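阅读时间 11 分钟
分享 7 · 评论 2

2026年6月6日 阴转小雨

早上本来打算睡到自然醒，结果楼上搬椅子，一下一下的，躺着听了半天，越听越清醒，索性爬起来烧水。水烧开了才发现没有干净的杯子。马克杯全泡在水槽里，玻璃杯昨天晚上插了薄荷，剩一个搪瓷的，里头装着回形针（什么时候装进去的啊，我完全没印象）。最后拿了个吃饭的碗喝茶，端着碗站在厨房门口，觉得自己像在哪个山里投宿。

于是今天的主题就这么定了：收拾喝水的那个角落。

说是角落，就是餐桌靠墙那一头。这张桌子搬来的时候还挺像样，浅色的木头，纹路很淡，我当时看中它就是觉得亮，放什么都好看。然后呢，放什么都好看的意思就是什么都往上放。茶叶罐、咖啡粉、没拆的快递、上个月的水费单、半包苏打饼干、一把不知道开哪扇门的钥匙，全挤在那里。吃饭的时候我把它们往墙那边推一推，吃完再推一推，推到后来已经没地方推了，饭碗只能放在桌角，夹菜要侧着身子。

先把东西统统搬到地上。这一步最痛快，哗啦啦的，五分钟就见效，坏处是地上立刻没法走人了。我踮着脚跨来跨去，踩到了苏打饼干，碎了，隔着袋子听见那一声特别清脆。扫是不用扫，袋子没破，就是整包变成了饼干粉。中午拌在酸奶里吃了，居然还可以！

桌子擦了两遍。第一遍用湿布，杯子印子擦掉一多半，还有几个圈死活不走。第二遍挤了点牙膏，顺着木纹慢慢打圈，擦到手腕酸。有一个圈特别深，估计是冬天那阵子煮的热红酒，锅直接搁上去的，当时还觉得自己很有情调。那个圈我不打算再折腾了，回头拿茶叶罐盖住就是。

茶叶罐一共理出来多少我懒得数，反正有两罐闻着已经没味道了，其中一罐还是过年时别人送的，红盒子绣球图案，舍不得喝，舍不得喝，放到现在一股纸箱味。我每次都这样，好东西留着，留着留着就不好了。护手霜也是，香皂也是，去年买的那条亚麻桌布也是，标签都没剪。写到这儿我刚刚站起来去把标签剪了，先写在这里作证。桌布明天铺，今天桌子还有点潮。

咖啡那一摊更麻烦。Caron 的那个手冲壶，壶嘴里头积了一圈水垢，我用白醋兑热水泡着，满屋子酸味，开窗又飘雨进来，只好开一条缝，人坐得离它远远的。滤纸找出来三包，都是拆开过的，每次以为用完了就再买一包，结果它们只是躲在面粉后头。磨豆机我这回下决心挪到柜子里去了，太占地方，况且它那个声音，早上七点用一次，我总觉得隔壁在墙那头叹气。

中间歇了一会儿，坐在地上翻那堆水费单。翻出一张 Siretti 的收据，652，买的什么呢，盯着看了半天才想起来是那盏落地灯。灯现在在卧室当衣架用。我对着收据发了一会儿愁，然后去卧室把衣服从灯上摘下来，叠了，灯搬到餐桌旁边。哎，你别说，一开灯那一头整个就不一样了，光从侧面落下来，木头的颜色暖暖的。早该搬过来的，放在卧室半年，我都忘了它是会亮的。

不过灯的线不够长，要接插线板，插线板在书桌底下，书桌底下又是一团。我蹲下去看了一眼，又站起来了。今天只收拾一个角落，这是我跟自己说好的。以前每次大扫除都是这样，从一个抽屉开始，到半夜坐在全屋的废墟中间吃泡面，第二天什么都没收完，还多了一堆“待处理”的袋子。今天坚决不上当。插线板用了厨房的那个，电饭锅暂时委屈一下，反正晚饭也不想煮饭。

下午雨下大了，我反倒有了精神，开始洗杯子。水槽里那一堆，泡得最久的那个杯底有一层茶垢，用小苏打搓，搓下来的水是茶褐色的，看得人既恶心又满足。洗完摆在布上晾，大大小小一排。我发现自己的杯子没有哪两个是一样的，都是这里带一个那里带一个，还有超市换购的。有个缺了口的，蓝边的那个，我拿起来放下，拿起来放下，最后给它种葱头了。这不算扔，也不算留，算调岗。

然后就是纸杯的问题了。

我家纸杯一直很多。起因是去年在 Flamura 买东西凑单，差一点点免运费，就加了一大条白纸杯，想着来人的时候方便，省得洗。结果来人的时候我又觉得给人用纸杯太随便，翻箱倒柜找玻璃杯，纸杯就这样一条一条地站在柜子里。倒是我自己，懒的时候抽一个，喝两口水，随手一放，过一会儿忘了是哪一杯，再抽一个。一天下来桌上好几个半杯水，像在开会。

为了治这个毛病，我前阵子买了那种铁丝弯的杯架，黑色的，细细的几根绕来绕去，看着挺轻巧。买的时候想得很美：杯子有固定的地方，就不会到处都是了！结果买回来它在桌上占了一个位置，周围又慢慢长出了别的东西，架子上倒是挂过口罩，挂过发圈，有一阵还插过我的扇子。今天把它翻出来，用旧牙刷把弯弯绕绕的地方刷了一遍，灰刷下来灰扑扑的一小撮，擦干了再看，还是好看的，黑的铁丝配浅色的桌子，有点咖啡店的意思。（我对“咖啡店的意思”这五个字毫无抵抗力，家里一半没用的东西都是这么来的。）

杯架放哪儿也试了半天。先放在最靠墙，伸手要越过茶叶罐，够得着，可是袖子会扫到糖罐。又放到外侧，走过去总担心胯骨撞上。后来放在靠里一点的角上，旁边留出一小片地方专门倒水，正好。倒水、放杯、转身就是垃圾桶，一条线，我自己走了几趟，觉得很顺手，还对着空气演练了一遍来客人的样子：“你喝什么？茶还是水？”声音有点大，自己把自己吓一跳。 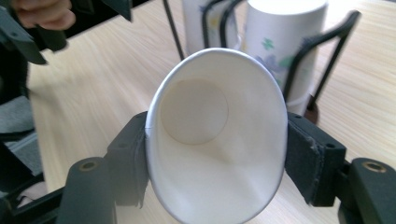 纸杯这种东西，平时根本不会仔细看。我今天坐在那儿摆弄了好久，觉得它还真有点意思。杯口那一圈卷边，卷得那么细，嘴唇碰上去才不割；侧面有一道接缝，纸搭着纸，我小时候喝水总要把那道缝转到对面去，觉得从缝那里喝会漏。到现在还是这个习惯，改不掉。捏一下，杯口就扁了，圆的变成椭圆的，松手又慢慢想变回去，又变不太回去，会留一点点皱。以前上班的时候开长会，我就在桌子底下捏纸杯，捏到杯子软塌塌的，会还没完。

小时候还用纸杯打过电话呢，底上扎个眼，穿一根棉线，一个人在阳台，一个人在厨房。扯着嗓子喊，根本分不清是从线里听见的还是从空气里听见的，但都坚持说是从线里听见的。那时候纸杯是很金贵的，用完要洗了晾干再用，晾在窗台上，风一吹满地滚，要下楼去捡。现在一抽就是一个，喝两口就丢，想想有点惭愧。

所以定个新规矩：架子上放着的才算今天能用的，用完了就去洗自己的杯子，不许再去柜子里抽。剩下的那几条全部收到柜子最上层，要踩凳子才够得到。以我的懒，踩凳子这件事足够拦住我了。收的时候还发现有一条是 Hukel 的，外面的塑料套已经裂了，最上头那几个落了灰，拿去给葱头当育苗杯。葱头今天真是大丰收，又有杯子又有后备杯子，可它自己还没发芽。

收到傍晚，角落基本成形了：茶叶罐靠墙（盖着那个热红酒的圈），手冲壶洗得发亮，糖罐擦过了，饼干没有了，水费单进了抽屉。那把不知道开哪扇门的钥匙，我拿着在家里所有的锁上都试了一遍，大门、柜子、信箱、自行车，都不是。又放回桌上了。先放着吧，万一呢。

晚饭煮了面，打了个蛋，端到桌子正中间吃的，终于不用侧着身子夹菜了。灯开着，外面雨声小下去，楼上又搬了一次椅子，这次听着也没那么烦。吃完面我破天荒地马上洗了碗，洗完还把水槽擦干，站着欣赏了一会儿，又怕再看下去会忍不住去收冰箱，赶紧关了厨房的灯。

泡了杯茶，用的是洗干净的马克杯，大肚子那个。回形针从搪瓷杯里倒出来了，暂时装在一个火柴盒里，火柴盒暂时放在书上，书暂时放在沙发上。沙发那边改天再说。

明天要记得：买白醋，用光了；铺桌布；插线板再买一个长的，电饭锅不能一直没电。还有那两罐没味道的茶叶，听说可以放鞋柜里吸味，试试看。

手上还有一股醋味，洗了好几遍都在，先这样，去睡了。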